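Privisgate Adds Slotted Cable Clip and Hard Case to Mendomero Storage Line

Plumau, 29 Nov 2024 — Privisgate today released two molded plastic parts for its Mendomero home storage line: a black slotted clip and a tan carrying case.

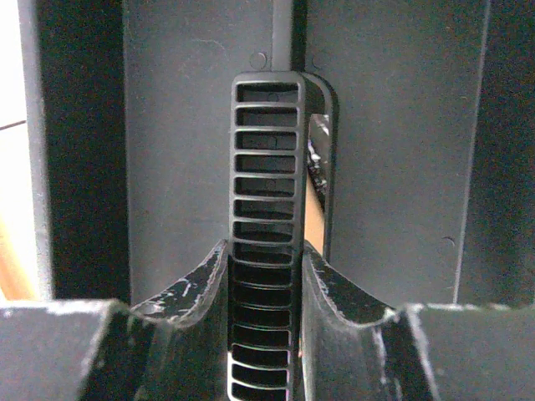
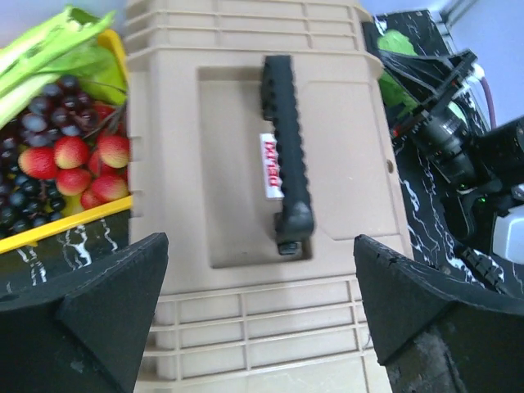

Specifications

The clip has a rounded top end and a column of horizontal slots with thin crossbars. Rated load is 5 lb.

The case lid has a black rubberized handle set over a recessed well — the grip is scalloped — and ribbed sections at the top and bottom of the lid. Rated load is 19 lb.

Both parts were tested by Cherkaoui, the company's molding partner, over 300 load cycles.

Availability

Both parts ship in November to 200 stores. Replacement handles are sold separately. Retailers may request data sheets from the Privisgate trade desk.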